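Can a town council close its comment period early?

Posted by zestden_renter, April 2018

So our council here in Rimholm put a new protest permit rule up for public comment. The notice said 40 days. I went to send mine in and the form was already gone, with five days left! The clerk told me they had "enough input." Can they do that? I wanted to complain about the 60 dollar fee for any march, which seems like a lot for people who just want to hold a sign.

grullow_reader
Depends on your state, but a published deadline usually counts for something. I'd mail a paper letter now, keep a copy, and ask for it to go in the record. Then ask for the written rule they used to close the form. We had a fight like this in November over a curfew and they reopened it once people asked in writing.

lacerda77
They do whatever they want, good luck

oldporch
I'd go to the meeting and read your comment out loud too, if they take speakers. Ours got 1,948 comments on a parade rule and I doubt anyone read mine, but they had to sit there and listen to me (ha). Also check if the fee can be waived!
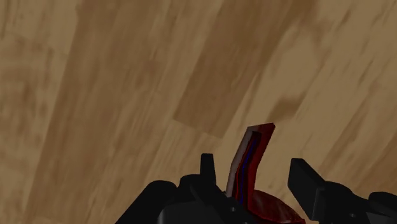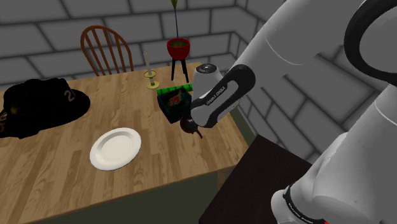 Wood planks in both, hat and plate in the second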